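職場の布しごと、機械と分けあうときの小さなコツ
布しごと手帖　2020/03/31更新

前回のタオルのしまい方には、思いがけずたくさんのお便りをいただきました。ありがとうございます。ゆっくりお返事を書いているところですので、まだの方はもう少しお待ちくださいね。

さて今回は、お便りの中に何通かまじっていた「そちらの作業場に機械が入ったそうですが、みなさんのお仕事はどうなったのですか」というご質問に、コツ集のかたちでお答えしてみようと思います。わたしの勤めるSindbridgeは、お店や宿で使う布ものをお預かりして、仕分けてたたんでお返しする、Sinagaの小さな会社です。二月から、Girneroという仕分けの機械に少しずつ仕事を覚えてもらっています。機械の導入の話というと、なんだか大きな工場のことのように聞こえますけれど、うちの場合はほんとうに、かごと布と台のまわりのことばかりで、おうちの洗濯物にもそのまま使えそうな話がいくつもあるのです。

かごに布をためこまない

最初に変わったのは、かごの入れ方でした。それまでは深いかごに山のように入れて、上から順に取っていくのが当たり前で、わたしなどは山が高いほど仕事をしている気分になれたものです(お恥ずかしい)。ところが練習用の台に向かってみると、山のようなかごでは手前の布と奥の布がからまって、一枚つまむつもりがずるずるとお供がついてきてしまいます。

そこで、一度に入れるのは少しだけ、かごの底が見えるくらいにしておくことにしました。すきまがあると、布のはしを探すのがぐっと楽になります。おうちでも、取りこんだ洗濯物を大きなかごにぎゅうぎゅうに詰めるより、平たいかごに少なめに入れて、台の上でたたんでしまうほうが、途中でいやになりません。かごは台のまんなか、体の正面に。横に置くと腰をひねることになって、夕方にこたえます。

色のちがう布をまぜておくのも、練習のときのお約束です。黒っぽいものばかり重なっていると、人の目にも境目がわかりにくいですものね。冬の靴下を片方ずつ探したことのある方なら、きっとうなずいてくださると思います。

教えるときは、いつもの手つきをゆっくりと

Girneroに仕事を覚えてもらうには、まず人がお手本を見せます。両手にグリッパーを持って、それで布をつまんだり、移したりするのです。Cossideの担当の方が手ほどきに来てくださったとき、わたしたちは大きな機械のボタンを押すのだとばかり思っていましたから、はい、どうぞと道具を渡されて、みんなで顔を見あわせてしまいました。

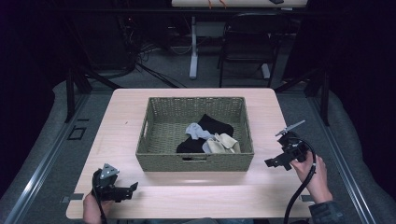

練習台にて。かごの布と、両手に持ったグリッパー。

はじめのうちは、どうしても肩に力が入ります。指でつまめば一瞬で済むものを、はさむ道具ごしにやるのですから、もどかしいのなんの。お箸を習いはじめた子どもの気持ちが、この年になってよくわかりました。そのときに教わったり、自分たちで見つけたりしたことを書いておきますね。

まず、ひじは体から離しすぎないこと。脇に卵をひとつはさんだくらいの感じで構えると、手先がふらつきません。アイロンがけのときも同じ構えが役に立ちます。

つまむ場所は、布のまんなかより、ふんわり盛りあがったひだのところを。平らにはりついた部分をつかもうとすると、底をひっかいてしまいます。ひだが見つからないときは、片方で軽く押さえて、もう片方で寄せてあげてください。

失敗しても、あわてて取り繕わないこと。落としたら落としたで、ひと呼吸おいてから拾いなおします。急いでごまかした手つきまで覚えられては困りますし、こちらの気持ちもささくれてしまいますから。

それから、ケーブルは手首の外側に逃がしておくこと。布のしごとに線がついてくるなんて考えたこともありませんでしたが、ミシンやアイロンのコードのさばき方とまったく同じ要領で大丈夫でした。始める前に両手を大きく一度動かしてみて、どこにも引っかからなければ、それでよしとしています。

お手本は、うちでは全部で1000回分を目標にしました。数字だけ聞くと気が遠くなりますでしょう？　わたしもそうでした。でも交代でやりますし、一回はとても短いのです。編みもののひと目ひと目みたいなものだと思うことにしたら、あまり苦にならなくなりました。

休憩のとり方を先に決めておく

こちらはぜひ声を大にして申しあげたいのですが、新しいやり方を始めるときは、作業の手順より先に休憩を決めてしまってください。うちでは34分やったら必ず交代、という決まりにしています。ずいぶん半端な時間だとお思いでしょうけれど、最初に試した日に、そのあたりで手首が重たいと言い出した人がいて、それをそのまま決まりにしてしまったのです。

交代したら、座ってお茶を飲む人もいれば、立ったまま指をひらいたり閉じたりしている人もいます。おすすめは、ぬるめのお湯でしぼったタオルを手首に巻いて、しばらくじっとしていること。ハンドクリームはそのあとに。べたつくものを塗ったまま道具や布にさわると、あとの手入れが大仕事になってしまいます。

布くずの手入れは、その日のうちに

布をあつかう場所ですから、糸くずやほこりとは一生のおつきあいです。道具の先の、布をはさむ面にも、小さなくずがちらちらとついてきます。黒い面だと白いほこりがよく目立って、気になる方はとても気になるようですが、わたしは汚れが見えるというのはありがたいことだと思っています。

うちの手入れはごく簡単で、乾いたやわらかい刷毛でそっと払って、それで取れないものは粘着テープを指に巻いて、ぽんぽんと押さえるだけ。こすらないこと、ぬらさないこと。これはCossideの方にも確認して、その通りでよいと言っていただきました。おうちのミシンの押さえのまわりや、洗濯ばさみの内側のほこりも、同じやり方できれいになりますよ。

編み目のあるかごは、目にくずが入りこみます。逆さにして底をとんとんとたたいてから、古い歯ブラシで目にそってなでてください。持ち手のところと縁の折り返しは忘れやすいので、わたしはいつもそこから始めます。台の上は、かごをどけてから、木目にそってひと拭き。ついでに、かごを戻す位置に手をかざして、まわりに糸くずが落ちていないか確かめておくと、次の人が気持ちよく始められます。
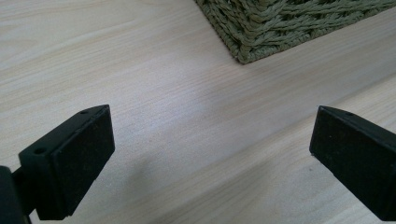

機械にお手本を見せているうちに、いずれ自分の居場所がなくなるのではと心配になりませんか、と書いてくださった方がありました。わたしの職場でも似た話が出ていて、手を貸すのが少しこわいのです、若い人は平気そうですが、長くやってきた者ほど黙りこんでしまいます、とのことでした。

お手紙、何度も読みかえしました。こわくなかったと言えばうそになります。うちでも説明のあった日の帰り道は、いつもよりずっと静かでした。

いまのところの様子を、ありのままにお伝えしますね。二月に入る前、わたしたちが一日に仕分けていた布は614枚でした。いまは682枚です。増えた分はGirneroが受けもってくれていて、辞めた人はおりません。ただ、仕事の中身はたしかに変わりました。ひたすら仕分けるだけの時間が短くなって、ほつれを見つけて繕ったり、しみの具合をお客さまにお知らせしたり、機械がつまみそこねた布を見にいったりする時間が長くなりました。わたしは繕いものが好きなのでうれしいのですが、黙々と仕分けるのが好きだった人には、さびしい変化でもあるようです。そういう人のために、午前中の早い時間は、いままでどおり手だけで仕分ける台をひとつ残してもらっています。

この先ずっとこのままなのか、わたしにはわかりません。わからないことはわからないと、会社にも言ってもらうようにしています。月のはじめに短い集まりを開いてもらい、どの仕事を機械にまわすつもりか、だれの時間がどう変わるのかを、紙に書いて見せてもらうのです。口で聞くだけだと、帰るころには心配なところばかりふくらんでしまいますので、紙にするのは本当におすすめです。

職場で話しあうときに助かったこと

お便りへのお返事のつづきのようになりますが、話しあいのコツもいくつか書き添えておきます。

手放したい仕事と、手元に置いておきたい仕事を、それぞれ付箋に書いて壁に貼りました。やってみると、重いかごの上げ下ろしはほとんどの人が手放したいと書いていて、布の手ざわりを確かめる仕事は取り合いになるほどの人気でした。会社の人も意外だったらしく、順番を組みなおしてくれました。

お手本を見せる時間は、仕事の合間のお手伝いにせず、ちゃんと勤務の表に書きこんでもらいましょう。表に名前がのっていると、ほかの人も「いまは手が離せないのだな」とわかってくれますし、頼むほうも頼みやすくなります。

機械の調子が悪いときにだれを呼ぶかも、大きな字で書いて台のそばに貼っておいてください。うちは最初、これを忘れていて、Girneroが止まるたびにみんなで集まってしまい、お湯がすっかりさめたことがありました。

呼び名をどうするかは、好きずきで。うちではそのままGirneroと呼んでいますが、となりの台では「新人さん」で通っています。

次回は、かごの編み目がゆるんできたときの直し方を書くつもりです。糸は手芸屋さんの太めの麻ひもで間に合いますから、気の早い方は用意しておいてくださいね。お便りの受付は、いつもの通りページのいちばん下からどうぞ。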